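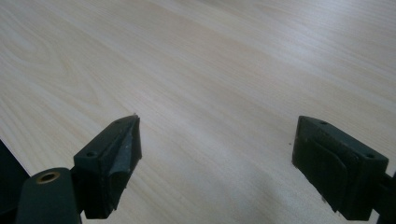 Pale wood grain, early afternoon.

I have been trying to cancel my membership at the Skulel gym for longer than I was ever a member of it. I joined in January, like everyone, and went twice. The second time I mostly used the vending machine.

Canceling by phone is allowed, says the website, provided you have your 20-digit member number, which is printed on a card I was never given. I called anyway and got Emilian, who was very kind and told me to write a letter. On paper. I had to borrow a stamp from Araceli next door, and she wanted to know who had died. 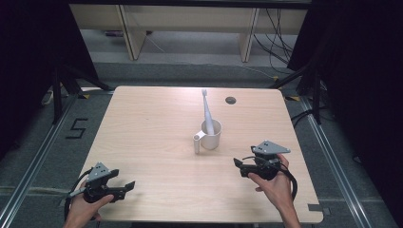

The letter came back with a form inside asking why I was leaving. There were 38 boxes to pick from, including "moved overseas" and "injury (ours)". I ticked "other" and wrote "I do not go" on the line provided.

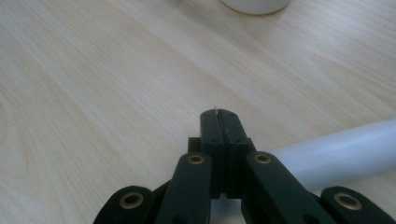 Page last changed: January, 4:15 pm

They have now offered me three months at half price. I did the math and each of my visits so far has cost more than 100 dollars, so a fourth or fifth would bring the average down nicely. Araceli says this is how they get you. I've put the form on the fridge while I think about it.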